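Jedstead 13-Inch Turntable Microwave, White
Reviewed by Đạt Đào
November 6, 2025

Our old microwave quit in February and we went without one for a while before picking up the Jedstead. I paid $386 for it, more than I wanted to spend, but the Lemach I had my eye on was out of stock and the Khosravi was too deep for our wood shelf.

Heating is good. A mug of water comes out hot in two minutes and leftovers warm through without a cold spot in the center. Frozen vegetables take a bit longer than the bag says. Defrost is the weak part. It starts to cook the edges of ground beef while the middle is still hard, so I stop it halfway and break the meat up by hand.

The inside is a smooth light enamel and the turntable is plain glass. I wipe the floor and walls with a damp cloth after anything with sauce.
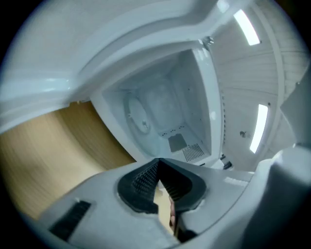
The part that takes more work is the patch of small vent holes. Grease gets into them and a cloth won't reach it. I use a soft toothbrush with a little dish soap, then go over it again with a dry towel. The embossed panel on the back wall is easier than I expected, just wipe along the rounded corners.

The door swings wide, so leave space next to it. The beep at the end is loud and I haven't found a way to turn it off. The manual is no help there.

The glass plate goes in the dishwasher. A replacement from Jerneo costs $40, so be careful with it.

Four stars. I would buy it again at a lower price.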